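Shared Kitchen and Cold Storage Program, Pallena Community Hall
Second progress report to the Stelline Fund
Period covered: February through May

Summary

The grant pays for two things: safe food storage for the families who use the hall's weekly pantry, and a set of cooking and food safety classes in the same kitchen. Storage is running. Classes started a month later than planned and are now on schedule. We are under budget on equipment and slightly over on electrical work. We are not asking for any change to the total.

Storage

The pantry used to hand out only dry goods, bread and whatever produce would survive a night on a shelf. With refrigeration in place we can now accept dairy, eggs, cooked leftovers from two local caterers, and frozen fish. The largest single donation this period was 200 pounds of frozen seafood from Vasum, a wholesaler by the harbor. We portioned it into family packs the same afternoon and gave out all of it within two pantry sessions.
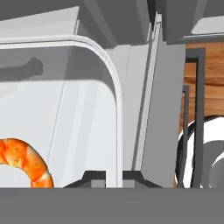
Dairy has been harder. Supply comes in bursts, usually close to the sell-by date, and we turned down one delivery in April that we could not have moved in time. We have asked the supplier to call by noon on the day before so we can tell families what to expect. So far that has worked most weeks.

Temperature logs are filled in at opening and at closing. Two readings in March were above our limit. Both came after long pantry sessions with a lot of door opening. We now pack the chilled orders before the line opens, and the readings since then have been fine.

Classes

We planned eight classes and have held five. The late start was due to the county inspection, which was moved twice. The most popular session so far covered what to do with leftovers, including how long cooked rice, meat and shellfish keep and how to cool a large pot of soup safely. Several people asked for the handout in other languages. We have it in Spanish and expect to have a second translation by the end of summer.
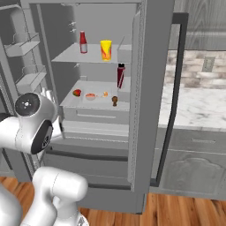
Attendance is uneven. Evening classes fill up and morning ones do not, so the remaining three will all be held at 6 p.m. Child care is the most common request on the feedback forms. It was not in the original plan, but the hall has offered the side room at no charge, and we would need to cover only the cost of one paid sitter per class.

Budget

Equipment came in $900 under the estimate, mainly thanks to a discount on shelving. Electrical work ran over because the panel in the hall dates from before the last remodel and needed a new circuit. The contractor, Jääskeläinen, split the job into two visits so the pantry did not have to close. Part of the equipment savings has gone toward this.
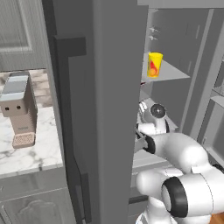

The food line is almost untouched, as donations have covered most of what the classes use. We would like to move $2,000 from food to staffing. That would pay for the sitter and for a second person at pantry sessions through the fall. A revised budget sheet is attached for your approval.

Next period

Hold the remaining three classes.
Finish the second translation of the leftovers handout.
Renew the county permit, due in August.
Get a written agreement with Vasum on regular deliveries. At present these are arranged by phone.

We would appreciate an answer on the budget change before the evening classes resume in June.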